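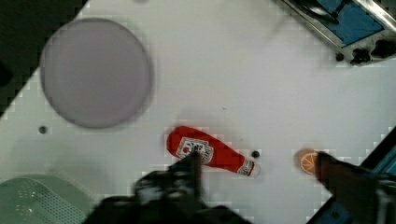

How many examples do I need before I train the first policy?
Collect 200 good episodes of one task, then train. You can add more later without starting over.

4. Recording your first set

This is the fun part! By now your Prikar arm is calibrated and the Boster recorder is talking to it, so all that's left is to show the system what you want, again and again.

4.1 Before each session

1. Wipe the wrist camera lens with a dry cloth.
2. Open the Lozano panel and check that the wrist view is live. You should see the fingertips and the table between them.
3. Pick one task and type it in as a short sentence, such as "put the orange slice on the plate." Use the same words every time.
4. Set out the objects. Leave a few extras on the table that the task doesn't use - a bottle on its side is great for this, and the policy learns to leave it alone.

Note: Ordinary kitchen things make wonderful training material. Mix shapes and colors as much as you like.

4.2 Recording an episode

1. Move the arm to its home pose and open the gripper.
2. Press the left pedal. The panel border turns red and recording begins.
3. Guide the arm through the task at a calm, even speed. Small corrections are welcome, so keep going if you miss the first grasp.
4. Release the object, back the gripper away, and hold still for 2 seconds.
5. Press the left pedal again to save, or the right pedal to throw the episode out.
6. Shift the objects to new spots and turn a few of them before the next run.

Caution: Keep your hands off the table while the border is red. The arm follows the leader handle right away and won't stop for fingers.

Caution: Don't close the gripper hard on soft food. Set the grip limit to Low first (see 3.5).

4.3 Checking what you have

After every 10 episodes, open Review and play them back at double speed. Delete any where the target never comes into view. Episodes are stored in the Dandia folder, numbered in order. Gaps in the numbering are fine.

If the panel shows code 309, the disk is full. Move older sets to another drive and press Resume - your current set will pick up where it left off.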